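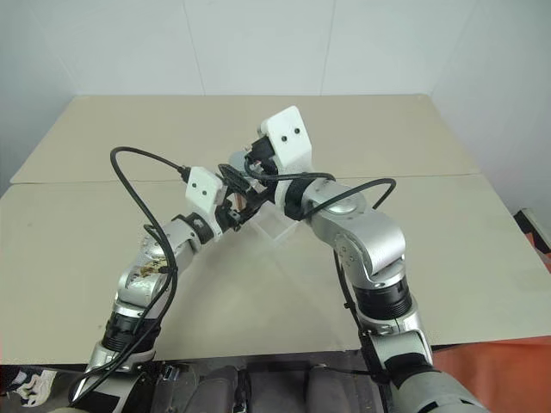 Section 6. Rules for sharing the table between two arms

137 shares | 6 comments

These rules are valid for all two-arm stations at Pleddale. Ottó Kerekes wrote the first version, and the present text replaces it from January 2021. Please read the whole section before you switch on the motors.

6.1 Before the start

1. Check that every arm cable hangs in a free loop. Turn the wrist slowly by hand, with motor power off, and watch that the cable does not become tight.
2. Clear from the table everything that the task does not need.
3. Set the speed limit to 30 percent for the first run of any new task.
4. Open both grippers fully and confirm the opening on the Stiltum panel.

NOTE: A seam between two table boards can stop a light container when it is pushed. Place the container fully on one board.

6.2 The shared zone

5. Mark in the program the zone which both arms can reach. Only one arm may enter it at one time, except during a handover.
6. The waiting arm stays outside the zone with its fingers open. It must not close on anything until the other arm has reported "clear".
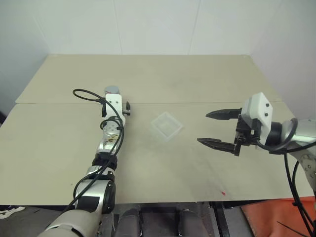 Pei-shan Kwok: In our group we let the waiting arm come closer than this rule permits, and we lost a wrist cable in February. I would make rule 6 stricter and ask for a fixed distance also.

A fixed distance is now written in the Minja settings file, with the value 72 mm. Do not make it smaller without a signature from Cinzia Bassi.

6.3 Handover and thin-walled objects

7. During a handover, the giving arm opens only after the receiving arm has confirmed its grip.
8. For thin plastic containers and metal cans, use the low force setting.

CAUTION: Finger tips can be sharp. Keep your hands away from the table while motor power is on, also when both arms stand still.

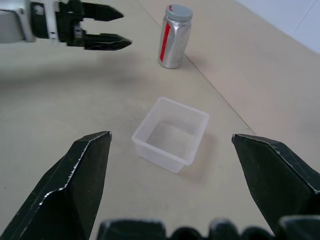

9. Approach an open container with the fingers wide, and close them slowly. If one finger touches first, stop and center the gripper again.
10. After a stop, do not reach in to correct an object. Press the stop button, wait for the panel to show "power off", and only then move the object.
11. Write each stop in the station log, with the task name and your initials.

2 comments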